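4. Première charge de la batterie

Le Villix est livré avec une batterie chargée à moitié, ce qui suffit pour sortir du garage et regretter de ne pas avoir lu ce chapitre. Prévoyez une charge complète avant le premier vrai trajet.

4.1 Raccordement

1. Coupez le contact et serrez le frein de stationnement. Le scooter refuse de charger contact mis, et il le fait savoir par deux bips peu aimables.
2. Ouvrez la trappe située sous la selle. Elle résiste un peu les premières fois.
3. Branchez d'abord le chargeur Wostau sur la prise murale, puis le connecteur sur le scooter. L'ordre inverse provoque le code d'erreur E2.
4. Vérifiez que le voyant passe à l'orange fixe. S'il clignote, débranchez tout, attendez 2 minutes et reprenez à l'étape 1.
5. Laissez charger jusqu'au voyant vert. Comptez une nuit sur une prise domestique.

Attention : n'utilisez pas d'enrouleur non déroulé. Le câble chauffe, et votre assureur se montrera soudain très curieux.
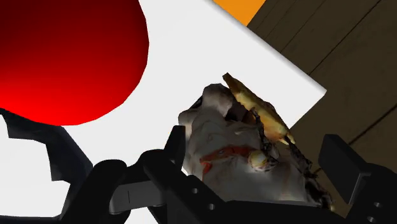
4.2 Autonomie affichée

L'autonomie annoncée à l'écran est d'environ 160 km en mode Éco. Elle a été calculée sur terrain plat, sans vent, avec un conducteur raisonnable - vous jugerez de la ressemblance. Le calculateur s'ajuste à votre conduite au fil des premiers trajets et revoit ses promesses à la baisse dans la plupart des cas.

Remarque : par temps froid, l'affichage peut perdre plusieurs barres au démarrage. Elles reviennent en général vers mars.

4.3 Activation du compte de recharge

1. Installez l'application Villix et choisissez « Ajouter un véhicule ».
2. Saisissez le numéro de série gravé sous le repose-pieds. Une lampe est utile, de bons genoux aussi.
3. Enregistrez un moyen de paiement. Les cartes Amex sont acceptées sur les bornes du réseau Wostau, pas sur celles des partenaires.
4. Validez l'empreinte bancaire. La somme est bloquée, puis libérée.

4.4 Entretien de la batterie

Après 500 cycles, faites contrôler la batterie par un atelier agréé. Ne l'ouvrez pas vous-même : la garantie s'arrête à la première vis.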